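## 4. 작업대 준비와 그릇 배치

4장은 Satach 실내 작업대의 상판을 정리하고, 흰색 플라스틱 트레이와 스테인리스 컵, 금속 볼을 배치하는 순서를 설명합니다. 상판 조립과 벽 쪽 고정은 3장에서 끝난 것으로 봅니다. 벽 고정을 마치지 않았다면 3.5항으로 돌아가십시오.

개정: 2022년 5월 5일
작성: Urmas Vasiliauskas (Vanags 설치 지원)

### 4.1 준비물

- 흰색 직사각형 플라스틱 트레이 (둥근 모서리, 낮은 테두리)
- 손잡이 없는 스테인리스 컵
- 금속 볼
- 부드러운 극세사 천 두 장
- 중성세제
- 작은 솔 또는 마른 붓
- 줄자

트레이와 컵은 Olier 식기 묶음에 들어 있습니다. 볼은 별도 포장이며, 상자 바닥의 골판지 아래에 있는 경우가 많으므로 상자를 버리기 전에 확인하십시오.

> **참고**
> 7월 이전에 출고된 묶음에는 트레이가 얇은 비닐에 싸여 있습니다. 비닐은 테두리 안쪽까지 완전히 벗겨 내십시오. 모서리에 남은 조각은 세척할 때 잘 보이지 않습니다.

### 4.2 상판 닦기

상판은 밝은 베이지색 무광 마감입니다. 무광 면은 물얼룩이 적게 남는 대신 회색 끌림 자국이 눈에 띄고, 작은 부스러기는 색이 비슷해 지나치기 쉽습니다.

1. 상판 위의 물건을 모두 내려놓습니다.
2. 마른 붓으로 부스러기를 뒤쪽에서 앞쪽으로 쓸어 모읍니다. 벽과 맞닿는 뒤쪽 가장자리부터 시작합니다.
3. 모은 부스러기를 종이에 받아 버립니다. 손바닥으로 밀지 마십시오.
4. 미지근한 물에 중성세제를 조금 풀고 천을 적신 뒤 꼭 짭니다.
5. 상판을 긴 방향으로 닦습니다. 앞쪽 양 모서리는 한 번 더 닦습니다.
6. 깨끗한 물로 적신 천으로 세제를 닦아 냅니다.
7. 마른 천으로 물기를 없애고 5분간 그대로 둡니다.

> **주의**
> 연마제가 든 세제, 철 수세미, 염소계 표백제를 쓰지 마십시오. 무광 마감이 벗겨져 그 부분만 번들거리며, 한번 생긴 광택 얼룩은 되돌릴 수 없습니다.

회색 끌림 자국은 대부분 금속 그릇의 바닥이 스치면서 묻은 것입니다. 젖은 천으로 지워지지 않으면 Wunance 상판용 지우개를 물에 적셔 가볍게 문지르십시오. 같은 자리를 오래 문지르면 주변과 색이 달라집니다. 표면의 작고 어두운 점은 마감 무늬일 수 있으니, 젖은 천으로 두 번 닦아도 그대로면 더 문지르지 마십시오.

### 4.3 트레이 놓기

트레이는 나머지 그릇의 기준이 됩니다. 먼저 자리를 잡은 뒤에는 컵과 볼을 트레이에 맞추어 옮깁니다.

1. 트레이를 세척하고 바닥면의 물기까지 닦습니다.
2. 상판의 가운데 부근에 트레이를 내려놓습니다. 긴 변이 벽과 나란하도록 합니다.
3. 네 모서리를 차례로 눌러 봅니다. 흔들리는 모서리가 있으면 트레이를 들어 아래에 부스러기가 끼었는지 확인합니다.
4. 테두리 앞쪽과 왼쪽을 손끝으로 훑어 비닐 조각이 남아 있지 않은지 확인합니다.

트레이 안쪽 바닥에는 쓰다 보면 옅은 회색 얼룩과 잔자국이 생깁니다. 사용에는 지장이 없습니다. 음식을 직접 담을 때는 유산지를 한 장 깔아 쓰십시오.

> **주의**
> 100도가 넘는 냄비나 팬을 트레이에 올리지 마십시오. 바닥이 휘면 3번 단계의 흔들림이 없어지지 않으며, 이 경우 트레이를 교체해야 합니다.

### 4.4 컵과 볼 놓기

1. 컵을 트레이 앞쪽, 가운데보다 약간 왼쪽에 똑바로 세웁니다. 컵은 아래로 갈수록 조금 좁아지므로 윗부분을 잡지 말고 몸통을 감싸 쥐어 옮깁니다.
2. 컵과 트레이 사이에 손가락이 들어갈 만큼 틈을 둡니다. 서로 닿으면 트레이를 들 때 컵이 넘어집니다.
3. 볼은 트레이 오른쪽에 둡니다. 가까이 두어도 되지만 테두리 위에 걸치지 않게 하십시오.
4. 볼을 옮길 때는 상판에서 완전히 들어 올립니다. 끌면 4.2항의 회색 자국이 생깁니다.
5. 앞에 서서 트레이의 긴 변과 상판 뒤쪽 선을 비교합니다. 비뚤어져 있으면 트레이를 두 손으로 들어 다시 놓습니다.
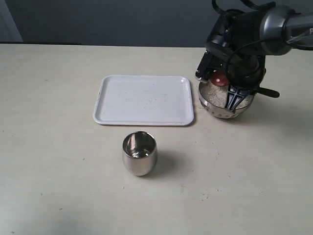

*그림 4-1. 트레이와 컵의 배치. 볼은 트레이 오른쪽 가장자리 가까이에 온다.*

컵은 표면이 거울처럼 비치므로 손자국이 쉽게 드러납니다. 배치를 마친 뒤 마른 천으로 바깥면을 한 번 닦으십시오. 안쪽은 헹군 다음 바로 말려야 물때가 남지 않습니다.

### 4.5 배치 후 점검

- 트레이와 컵이 모두 비어 있는가
- 컵이 똑바로 서 있고 밀어도 쉽게 기울지 않는가
- 트레이 테두리에 볼이 올라타지 않았는가
- 상판 앞쪽 가장자리에서 58 mm 안쪽까지 놓인 물건이 없는가

마지막 항목은 줄자로 잽니다. 상판이 좁은 모델에서는 컵을 트레이 쪽으로 당겨 간격을 맞추되, 4.4항 2번의 틈은 유지하십시오.

### 4.6 자주 생기는 문제

**트레이가 미끄러진다.** 바닥면이나 상판에 물기 또는 세제가 남아 있습니다. 둘 다 마른 천으로 닦고 다시 놓으십시오.

**컵 바닥 둘레에 둥근 얼룩이 생긴다.** 젖은 컵을 그대로 세워 둔 경우입니다. 상판은 젖은 천으로, 컵 바닥은 식초를 조금 묻힌 천으로 닦은 뒤 물로 헹굽니다. 식초를 상판에 직접 붓지 마십시오.

**볼에서 긁는 소리가 난다.** 바닥에 단단한 알갱이가 붙어 있을 수 있습니다. 볼을 뒤집어 확인하고 씻어 냅니다.

트레이, 컵, 볼은 낱개로 주문할 수 있습니다. 주문 번호는 부록 B의 Olier 항목에 있습니다.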